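Vomthorpe lettering display reaches Nelley hall this Wednesday

The cut-letter display made by the Vomthorpe print workshop goes on view in the side room of the Nelley exhibition hall on Wednesday, with doors opening at 4 p.m. The display consists of colored letters fixed to black fabric and set behind a work table.

The fabric backing was chosen after trials on painted board, according to workshop lead Kianoush Karimi. Board gave a flatter surface but showed glare under the hall's ceiling lights. Fabric shows its fold lines, and Karimi said the team accepted that in exchange for a backing that can be rolled and carried by one person.

"We hung it the day before we needed it so the worst of the creases could drop out," Karimi said. "Some of them stay. From the doorway the color is what you read."

The letterforms were drawn by Damian Śliwiński, who used a thick, rounded style with an outline in a darker shade on the colored letters. The outline keeps the edge of each letter distinct on a dark ground – a plain pastel shape tends to look soft at a distance. The words "Fast UMI" are set at two sizes, with the first word smaller and placed over the second.

Śliwiński drew the wording at full size on paper before any cutting was done. Spacing was set by eye. The narrow "I" needed the most correction, he said, and was moved twice after the first hanging.

The fabric was supplied by Bevero, which also cut it to length. Hanging took two people 70 minutes, including the time needed to level the lettering. The letters can be taken off and put back, and the workshop plans to reuse the backing for other wording later in the season.

The side room holds 115 visitors. Remigiusz Kalinowski, who manages bookings for the hall, said the table will remain in front of the display during opening hours and that visitors are asked to leave bags and coats at the entrance. No tickets are required.

The display stays up through September. Groups that want to view it outside normal hours should contact the hall office at least 2 working days ahead.

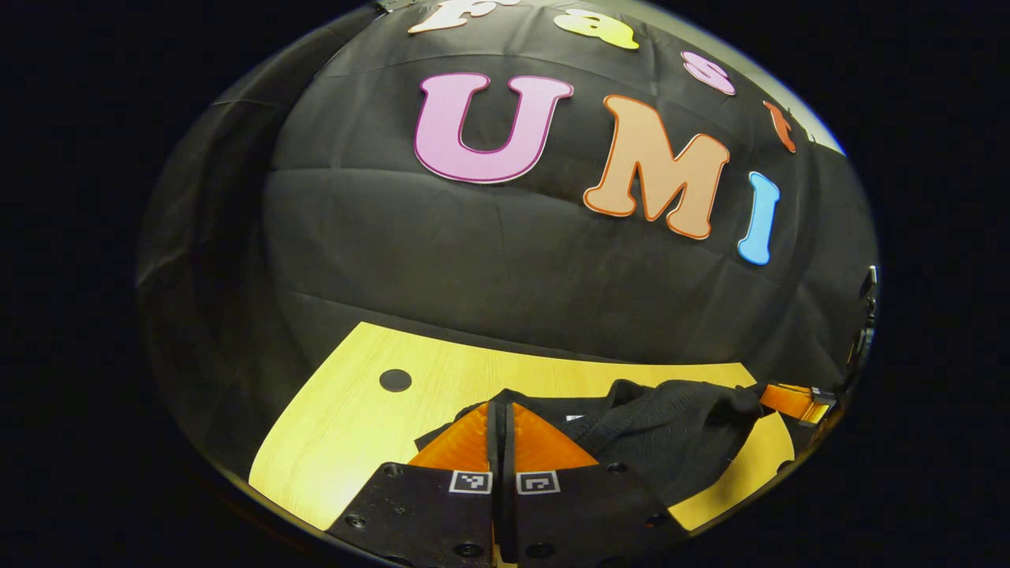
The "Fast UMI" lettering on its black fabric backing, with the table in front.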